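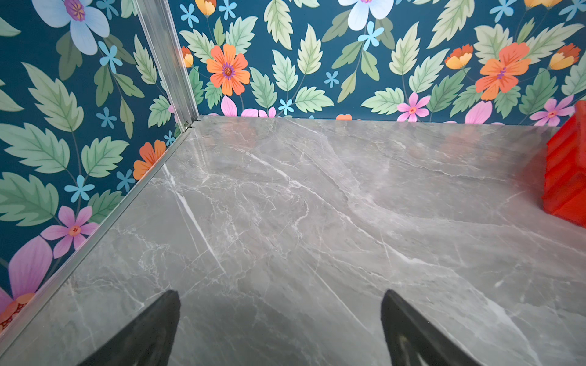 Jarkham demonstration group
Minutes of the February meeting, held in the upstairs room, Thursday, 10 am

The meeting opened a little after the hour, once everyone had found a chair and the tea had gone round. The minutes of the last meeting were read and agreed, with one correction: the spare gripper fingers were ordered from Olline and not from Clistura as written.

1. Where we are with the examples
We had hoped for 100 good examples of the bin task by this meeting and are 6 short, which the group thought a very decent effort given the week lost to the fault on the rail. It was agreed to carry on to the full number before anything is sent to Panicker for training. There was a long and friendly talk about what makes an example "good", and the feeling was that a slow, tidy one is worth keeping and a hurried one with a fumble at the end should go in the second folder.

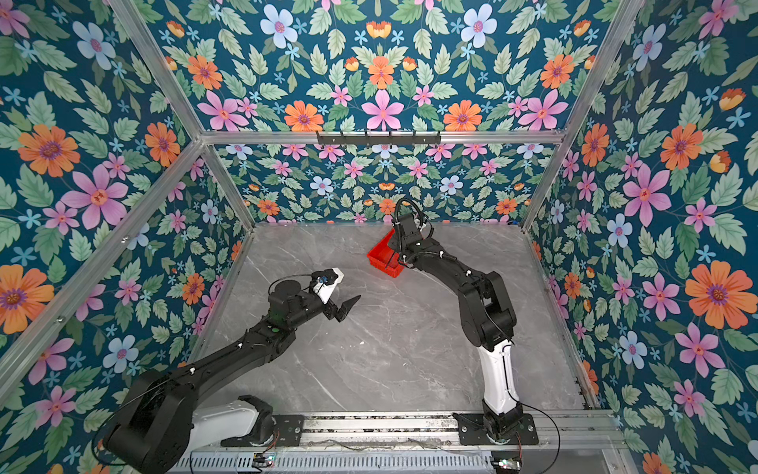 2. Varying the task
Panicker have written to say that the last batch was too much alike, and that the model learns our habits along with the job. Everybody could see the sense in this. The operators will take turns of 2 hours at most, so that no one person's style fills the set. It was also felt that we should have more examples where the right arm reaches into the red bin while the left holds back over the clear part of the table, and an equal lot with the jobs swapped. The bin's position is to be changed between runs and written in the log.

3. Labels
Still muddled, I am afraid. Some runs say "tray" and some say "bin". Agreed: "bin" from now on, and the older ones to be put right before the next batch.

4. Any other business
The wrist views and the overhead views should be saved under the same run name. The heating was mentioned again.

Next meeting: same room, same time, in March.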